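Pudley Wardrobe System
Section 3: Choosing the spot and standing the wardrobe up

Welcome back! If you've finished Section 2, you should have a complete body lying on its back on a blanket, with the doors leaned somewhere safe. Pour yourself something cold before you go on. Most people find this part goes quicker than they feared, though you'll want a second pair of hands for steps 4 and 5.

Before you begin

1. Pick a wall that's flat and sound, and keep the wardrobe at least 16 inches away from any heater or register. Walls in older homes do wander a bit, and the Pudley can put up with a small amount of that. 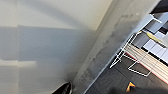

2. Find the studs and mark them lightly in pencil. In many houses they're 16 inches apart, but please check with a stud finder before trusting that.

3. Measure your ceiling. The tall body needs 3 inches of clearance overhead so it can swing upright without scraping, and it's no fun learning this halfway up.

Standing it up

4. With one person at each side, lift from the top end and walk the body upright slowly. Keep your backs straight and take a rest if you'd like one.

CAUTION: The body can weigh up to 40 pounds before the shelves go in. Never lift it alone, and keep children and pets in another room.
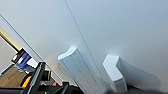
5. Slide it back until it's an inch from the wall, then turn the Inel leveling feet by hand until a level laid across the base reads true. Front feet first, then the back ones, then the front again (they do affect each other).

6. Fasten both Taresel anti-tip straps to the studs you marked. Don't skip this, even if the wardrobe feels rock steady.

NOTE: Drywall plugs alone aren't strong enough for the straps.

7. Hang the doors on the Polák hinges, top hinge first, leaving every screw a quarter turn loose until both doors are on.

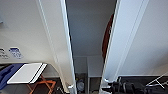 Tall white panels with a narrow gap between them.

8. Close the doors and look at the space where they meet. If it's wider at the top, turn the side screw on the top hinge clockwise, a little at a time. Once you're happy, snug everything down and go on to Section 4, Shelves and Rails.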